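The Good Dishes Are Waiting for Somebody Else

My aunt owned a set of dishes for 12 that she used, by my count, for other people. Bishops would have qualified. So would the governor, had he been lost in Trelbridge around dinnertime and knocked on the right door. The rest of us ate off what the gas station gave away in the seventies, and we were told to be careful with that too.

I bring this up after helping to empty her house in January. If you have done this chore for a relative you already know about the cabinet. There was tissue paper between the plates. There was a gravy boat that had never met gravy. In the drawer under it I found a tablecloth still pinned to its cardboard, with a note in her handwriting that said "for nice."

Nice never came. She had thirty-odd Christmases in that house, and at each of them somebody looked at the weather, the guest list and the condition of my cousin Ksawery, and decided that the gas station plates would do.

I'd like to be superior about this, but I have a candle in my bathroom that cost more than a pair of shoes and I have never lit it. I own a bottle of olive oil that has been too good for every salad I've made since I bought it, and which is by now probably not good enough for any of them. My neighbor Ánh Trịnh keeps a leather sofa under a bedsheet. When company comes she takes the sheet off, and then sits on the floor so as not to use it up.

We call this taking care of things. I think it's closer to a grudge against ourselves. The arithmetic says that the plate is worth more than the people at the table, and when the people are your own family you can see how somebody got there, but it's a strange thing to have printed on your holidays.

And the market for all this saved-up niceness is terrible. The man from the estate sale place looked over my aunt's cabinet with the expression of a dentist. He said 30 dollars for the lot. I said she had been protecting it since her wedding. He said they all had, and would I throw in the cabinet.

So I took the dishes home and put them in the kitchen, on the low shelf, where the cereal bowls used to be. We've lost a saucer and one soup bowl. A dinner plate has gone through the microwave, which it did not enjoy, and the gold on the edge now has a scorched look that I've decided to call a patina. Toast tastes the same on it. I had expected a little more, to be frank, after all that buildup.

My daughter asked whether she could have the set when I die. I told her she could have it at lunch, and to rinse it after.

The candle I'm still working up to. 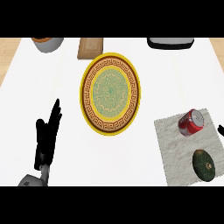
By Barbara Ziółkowski
October 28, 2023

Barbara Ziółkowski writes about households and the arguments in them. Letters on this column are welcome and may be trimmed for length.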